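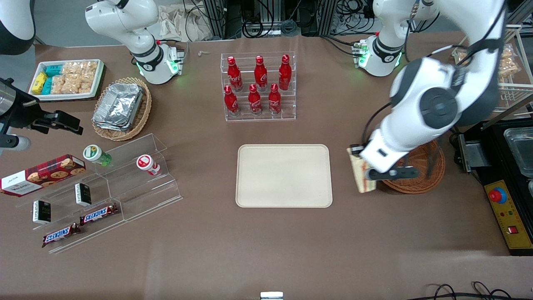

Figura 3. Mesa de meriendas en la disposición «bandeja al centro»: aperitivos, bebidas y recipientes alrededor de una bandeja beige vacía.

3.2 La mesa como despensa

Confieso que esta es mi parte favorita del estudio. En Pilberg llevábamos meses hablando de «la merienda» como si fuera una sola cosa, y bastó con mirar mesas (¡37 en total!) para ver que cada una tiene su propia geografía. La de la Figura 3 me gusta mucho: la bandeja donde se sirve ocupa el centro y todo lo demás le hace corro. Las bolsas transparentes de aperitivo dorado comparten bandeja blanca con los paquetes amarillos, y los envases de aluminio van apilados en su propia cesta ovalada de mimbre.

Lo de las bebidas merece comentario aparte. Las seis botellas de Coca-Cola están en un expositor de dos alturas, tres detrás y tres delante, un poco desplazadas – así se ven todos los tapones. En el cuestionario Moodley, 7 personas llamaron a esto «poner tienda», y me parece una expresión estupenda.

Mi impresión es que el mimbre invita a meter la mano y la bandeja pide más orden, aunque con unos 30 cuestionarios completos no me atrevo a ir más lejos. En el apartado 3.3 vuelvo sobre las cestas, esta vez con las mesas de Lurnavar.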